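Home | News | Noticeboard | Back issues | Contact

Flowers on the big table

I've been on at everyone since November to make the Limau room a bit less gloomy, and we've finally got flowers in! Pink, yellow, white and cream ones, with plenty of green. The tea things can share the table (there's room), and the navy mat is staying put because I like it.

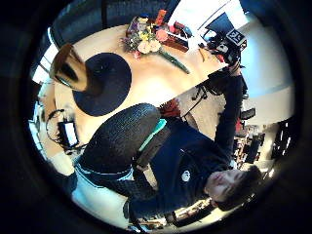
What goes where

The mat lives on the wooden top and hot cups go on it, please. I know it's only a table, but Demetrius Gallagher spent a whole Tuesday sanding it and I'd hate to be the one who tells him about a ring.
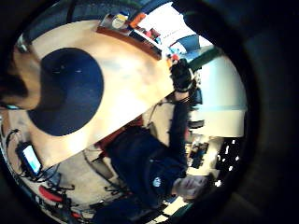
Jars and tubs go back on the shelf when you've finished, lids on. If the tea runs out, put a note in the Kun tin and I'll get more. We had 87 bags left when I last looked, so don't panic.

The vase is my favourite bit. It's a great shiny green thing and you can see the flowers in it if you get close. 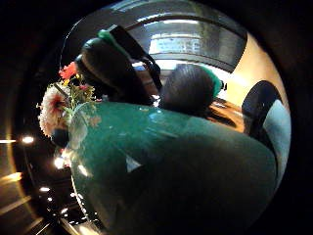

Page last changed: Tuesday, 4.15 pm

Stems want a trim every few days (on a slant, my mum swears by it) and fresh water while you're at it. I'll do Mondays if somebody from Udulell takes the end of the week.
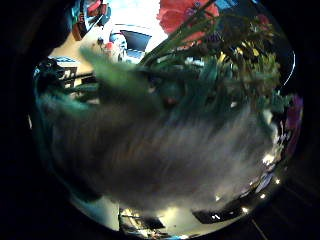
Pull off any leaves that sit below the water line too, they go slimy and the whole lot smells. Spare scissors are in the Manari drawer.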